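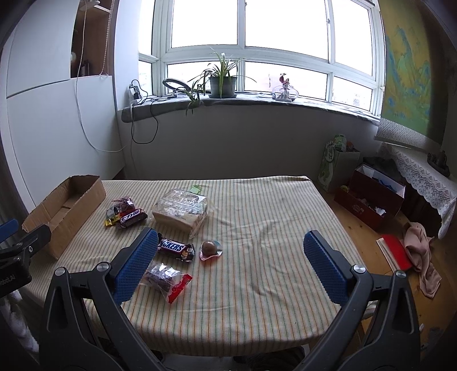

Cimwood opened its robotics workshop to the public for an afternoon in November, and around 550 people came through before the doors closed at 5 p.m.

The company, which builds packing equipment for small grocery warehouses, had not held an open day before. Visitors were taken through in groups of 10, starting with the assembly area and ending at the tables where staff gather handling data with hand-held grippers.

Those tables drew the longest lines. An operator works the gripper by hand to pick up groceries, candy and other household goods and move them into a box, while a camera on the tool records each attempt. The recordings are used to train Veloso, the packing arm Cimwood plans to put on sale next year.

"People expect to see the arm, and we do show them the arm," said Gregor Jardine, who runs the workshop. "But most of our working day is this. Somebody picks up a candy bar, puts it in a box, and does it again."

Jardine said soft and wrapped goods remain the hardest to handle. Sliced bread gets crushed if the fingers close too far, and thin wrappers can slip. The team has logged 3912 attempts with bread so far and wants at least 1000 more before it changes the finger pads again.

Visitors over the age of 12 were allowed to try a gripper themselves. None of those attempts were recorded.

Veloso was shown in a separate room, where it packed orders at reduced speed behind a clear screen. One run was stopped for several minutes when a bag caught on the edge of the tray. Staff cleared it and the demonstration went on.

Wellura, a grocery delivery firm that is testing two of the arms at its Rosance depot, also had a stand at the event. It said the test will run through the spring and that it has not yet placed an order.

Cimwood said it expects to hold another open day next year. School groups can ask for a separate visit through the front office.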